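Handout 4: Jars, powders and putting the spice shelf back together

Notes for the Fernonthorpe home kitchen course, session held Feb 27, 2023

Right, so last time we did tins and packets and I promised you'd get to the fun bit, the ground stuff. I know some of you think a spice shelf is a spice shelf and there isn't a whole evening in it. I've been keeping one badly for years and then keeping one quite well for a few years after that, so I do have opinions (sorry in advance!).

Start by taking everything out. All of it, even the things stuck at the back with a sticky ring under them. Put the lot on the table and wipe the shelf while it's bare, with a cloth that's been wrung out hard. Then leave it alone and go and put the kettle on, as ground spices and a damp shelf are a dreadful match and you'll have lumps by the end of March.

While it dries, sort what you've got. I do mine by how often I reach for them, and I've never got on with alphabetical order. Cumin and coriander live at the front in my house. Mace lives in Siberia. If you cook differently your front row will be different, and that's fine, just be truthful about it and don't give the prime spot to something you bought for one Christmas cake.

Now, jars. I go for see-through ones with straight sides, and I've stopped being snobbish about plastic. Glass is lovely but I've dropped enough of it. The thing I care about is being able to tell how much is left without taking the lid off.
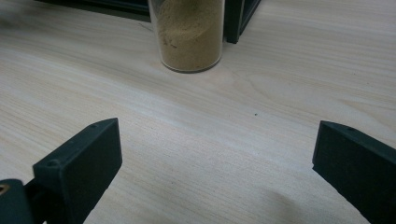 A word on filling, then. Most people fill far too high and then there's nowhere for the spoon to go. Leave a finger's width at the top if you can bear to. Pour in stages, tapping the base on the worktop between pours, and you'll find the powder settles a good deal lower than you thought it would. Fold a sheet of paper down the middle for a chute if you haven't got a funnel. I did buy the Wiegand funnel set in the end and I use precisely one of them, the wide one.

Colour is the other thing people asked me about. So many ground spices are some sort of brown! Cumin, coriander, ginger, white pepper, the garam masala you made yourself and forgot to label: put them in a row and half of them could be each other. Smell helps a bit, but after you've sniffed five your nose gives up. So label before you fill. Write the name and the month on the side of the jar, not on the lid, because lids wander. I've had paprika wearing the turmeric lid for the best part of a winter.

If you find darker flecks or streaks in something pale, don't panic. In a mix it's often just one spice that hasn't blended in. Tip it into a bowl, stir it through, look properly under a good light and have a sniff. Anything that smells musty goes in the bin, and anything that moves goes in the outside bin, followed by a very thorough look at the flour.

Then the shelf itself. Mine is a Skelteck rack, 459 mm wide, and I'd measured for something quite different, so please measure twice. Check the height between the shelves as well as the width, and remember you need room to lift a jar out as well as room for it to stand there. Jars that are 74 mm across will go six to a row on mine with a sliver to spare.

Keep the whole business away from the hob if you've any choice. Steam gets in every time you shake a jar over a pan, so spoon it out or tip a bit into your palm first.

To do before next time: empty one shelf, label four jars and bring me one mystery powder to sniff. We'll be moving on to oils and vinegars, and I'll bring the Fliltetti pourers so you can see whether you like them before you spend any money. Aprons optional, but don't wear your good jumper.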